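The Dullcombe Final

By the time the votes opened, Tài Quách had been off the island for two hours and his phone would not stop buzzing. Half the country wanted him to marry Arancibia. The other half wanted her to run off with the drummer from Sondport, and they were typing in capitals.

"Are you watching?" Hipólito Farías yelled down the line. Hipólito had been his best friend since Season One of Dritell House, when they shared a bunk and a terrible rap song. "She's wearing the green dress, Tài! The GREEN one!"

Oh, the green dress! She'd worn it the night they got stuck on the Ferris wheel, all lit up over the bay, with 900 fans below singing the theme tune in the wrong key. He had been so happy up there he forgot he was miked, and told her he loved her on live TV - and then told her again during the ad break, just for them.

"I can't look," said Tài. "What's she doing?"

"Smiling. Crying. Both! Wait, the host has the envelope."

Tài ran to the spare room, where he kept everything he was too nervous to deal with, and paced from wall to wall in his socks.

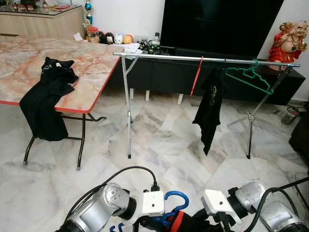 The spare room, with the drying rack and the folding table.

"She's asking for the microphone," said Hipólito, and his voice had gone all wobbly. "Tài, she's not waiting for the result. She says she knows who she wants, and he's at home being a big chicken."

"She said chicken?"

"On national television! It's the best thing I've ever seen!"

Tài was already hopping down the hall with one shoe on. The last ferry to Dullcombe left at nine, the harbor was a mile off, and he had never loved a mile so much in his life. He grabbed his keys, dropped them, grabbed them again and ran, with Hipólito still cheering in his ear.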